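Skjelbred climate station, sensor and record check, March
Inspector: Kjell Løken. Record review: Lucienne Besson.

- [x] Radiation screen clean, louvers intact
- [x] Thermometer height within limits
- [ ] Aspirator fan current. *High on start, settles after 12 s. Replace bearing at next visit.*
- [x] Reference probe compared at three points. *Largest offset 0.07 °C, within tolerance.*
- [ ] Ground cover under screen. *Gravel has spread from the access path. Rake back and reseed.*

Logger clock was 42 seconds slow against the time signal. Reset at 10:15. Timestamps before the reset are left as recorded and flagged in the station log.
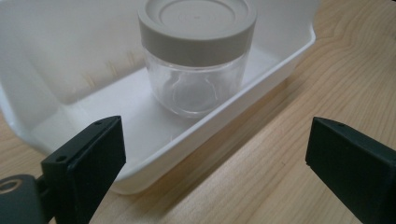 *White plastic tray on wooden tabletop.*

Record review covered 2,421 hourly values. Seven were missing, all during the power fault already logged. Do not fill from Drakberg; the elevation difference is too large for a direct substitution.

- [x] Raw file kept separate from adjusted file
- [x] Adjustment notes signed
- [ ] Station history updated. *Old screen type still listed. LB to correct.*
- [x] Backup copy opens and matches checksum

Result: pass with three open items. Fan bearing has priority.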